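Support > Closed tickets > Kitchen and plumbing > Dishwashers

Ticket 593: Nolitz countertop dishwasher stops mid-cycle, drain light flashing
2021-06-28
By Engebretsen

Reported fault: the machine fills, washes for a few minutes, then stops with the drain light flashing. Water left in the bottom. Started in early June, at first only on the long program, now on every program. Unit is out of warranty. It sits on a counter next to the sink and drains through the original hose into a standpipe.

Already tried by the owner before opening the ticket: power off at the wall overnight, cleaned the filter basket, ran a cycle empty with vinegar. No change.

Step 1. Checked the load. The owner washes a lot of plastic play dishes and cups along with the real ones, and light pieces can flip over, hold water or drop down to the filter. Asked for everything to come out so we could rule that out.

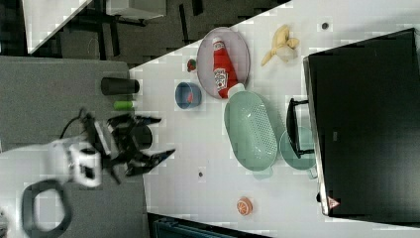
Ketchup bottle on the pink-purple plate, green colander below.

Nothing cracked and no missing bits according to the owner. Ran a short program with the racks empty. Same stop, same light. Load ruled out.

Step 2. Bailed out the standing water with a sponge and lifted the filter again. Under the filter there is a small plastic cover held by one screw. Behind it is the pump impeller. It turned by hand with the slight jerky feel it should have. No glass, no seeds, no label paper. Refitted the cover.

Step 3. Drain hose. Took it off at the standpipe end and put it in a bucket on the floor, then ran the drain program. A weak trickle came out and the light came back on. With the hose lower than the machine this should empty quickly, so the standpipe is not the cause.

Step 4. Took the hose off at the machine end as well. Blew through it and got almost no air. Flushed it in the bathtub and a plug of gray grease came out, followed by what looked like label glue. The hose is the ribbed type and the ribs hold on to this stuff.

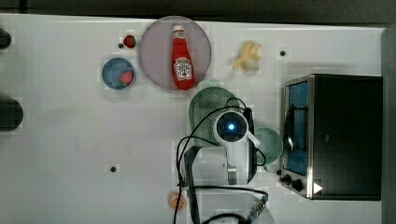 Refitted the hose and ran the drain program again. Emptied properly this time, but the light still came on at the end. So there were two faults, or one fault that had caused another.

Step 5. Pressure switch. There is a thin tube from the sump up to the switch on the left side, behind the panel (four screws, unplug first). The tube had water sitting in it. Pulled it off, blew it clear, pushed it back on. The switch clicked when blown into gently, so it was left alone.

Step 6. Full long program, racks loaded as normal. Finished without stopping. Repeated the next day with the same result.

Parts used: one hose clamp from Flustamis. The old one had lost its spring and would have dripped. No other parts.

Advice given: scrape greasy plates first – the hot rinse on this model is short and grease sets in the hose. Flush the hose twice a year. Peel paper labels off before washing.

Status: closed, fixed. Reopen under the same number if the light comes back.

Recent tickets
Eser tabletop oven trips the breaker on preheat
Nolitz countertop dishwasher leaks from door corner
Replacing a perished inlet washer
Sink sprayer drips after shutoff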